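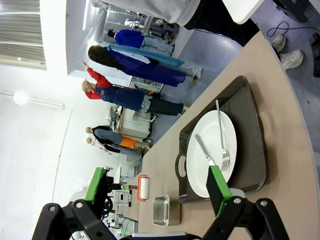
Wamoleck finger pads: what changed after the slip fault

We love this gripper for tableware, and it let us down on plates. Units shipped before April could lose hold of a wide flat rim partway through a lift, with no error shown. The motor reported a good grip while the green pad was creeping on its mount. On our bench at Oluvcombe it took 337 lifts to catch the cause: the adhesive under the pad softens as the finger warms up, and the pad slides a hair at a time until the plate goes.

The fix is so simple it makes us happy! New pads lock into the black outer block with 2 small screws and no glue at all. Swapping a pair takes about 5 minutes, and the Gasia controller now stops the arm if the fingers close further than they should during a lift.

Still running the old pads?

Keep loads under 200 grams and use plastic plates.
Keep hands and faces away from the table while the arm is moving.
Power down before you touch either finger.
Clear any knives from the plate before lifting.

Replacement pads fit all Russo wrist mounts. Sold in pairs, screws and hex key included.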